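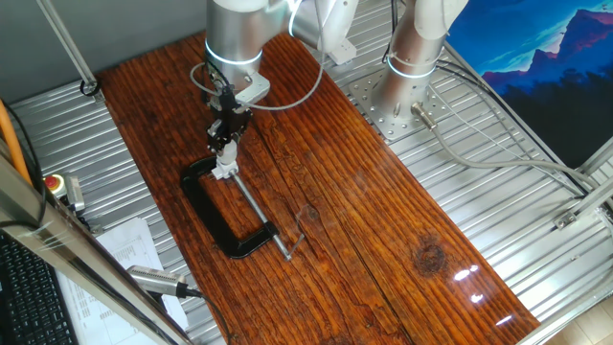
Colton Turcotte reckons a clamp should live on its hook with the screw wound nearly all the way in, and after arguing the point with him for most of a winter I've come round. Wound in, the screw is harder to bend if the thing gets dropped, and the clamp takes up a lot less room. So that's how I've written it up here. If you've got the older Paquette guide, it tells you to leave the jaws wide open. Ignore that bit.

Section 4. Setting up and using your C-clamps

This section covers the black C-clamps, the ones with the silver screw and the little T-handle on the end. The bar clamps have their own section and work differently, so please don't mix up the instructions (I did, in the first version, and Sylvie Pelletier was kind enough to write in).

Before you start

You'll want a clean rag, a drop of light machine oil, an old toothbrush and a couple of scraps of softwood for pads. I cut mine from fence palings. If your board has a nice glossy varnish on it, add a piece of felt or an old tea towel to the pile as well.

4.1 First clean and check

1. Wipe the whole frame down with the rag. New clamps often come with a greasy film on them and it'll mark pale timber something shocking.

2. Wind the screw all the way out, then all the way back in. It should turn freely by hand from one end to the other. A bit of grittiness is fine at this stage.

3. Brush the threads with the toothbrush, working along the grooves. Then put one drop of oil on the screw and wind it back and forth to spread it. One drop really is plenty!

4. Look along the screw from the end. If it's bent, put the clamp aside. I've tried straightening them in a vice and all I ever got was a clamp that was bent somewhere else.

5. Wipe off every bit of oil you can see, and pay special attention to the end that touches the work.

Note: oil on bare timber stops glue from sticking and shows up as a blotch under any finish. Do your oiling well away from the job.

4.2 Clamping a board to the bench

1. Lay the board where you want it and make sure it sits flat. Over a ribbed or corrugated bench top, slip a flat offcut underneath wherever the clamp will bear, so the load isn't all landing on one or two ridges.

2. Open the clamp a little wider than the board, the bench and your pads put together. It's tempting to open it just enough, but then you're fiddling with pads and running out of hands.

3. Put a pad on top of the board and another under the bench. On varnish, the felt goes between the pad and the board.

4. Slide the clamp on so the fixed jaw is on top and the screw comes up from below. That keeps the T-handle out of the way of your sleeves — and your saw, if you're cutting.

5. Wind the screw until it just touches, then stop and check that the clamp is standing square to the board. A clamp that leans will walk the board sideways as you tighten it.

6. Tighten by hand until the board won't shift when you shove it with your palm. Then give it another quarter turn and leave it alone.

7. Repeat with a second clamp at the other end. With only one, the board will swing around it like a gate.

Caution: never slip a pipe over the T-handle for extra leverage. If hand tight isn't holding, use another clamp.

Caution: keep your clamps clear of any knots. The wood there can be harder than the rest and the pad tends to rock on it. Shift along a bit and clamp on straight grain.

4.3 Taking it all down

1. Hold the clamp frame with one hand before you loosen the screw. Cast frames are heavy for their size and they'll dent a polished top (or a toe) quick smart.

2. Back the screw off a couple of turns, lift the clamp away, and only then collect your pads.

3. Lay the clamp down flat on a rag if you're putting it on a finished surface. Mine have left some beautiful little crescents in a tabletop I was rather fond of.

4. Pick off any dried glue with a fingernail or a bit of scrap. If it won't budge, the toothbrush and warm water usually do it, but dry the threads properly afterwards.

5. Wind the screw in, Colton's way, and hang the clamp up by its frame.

I re-oil mine every December, when the shed gets its big tidy. If yours live somewhere damp, do it more often.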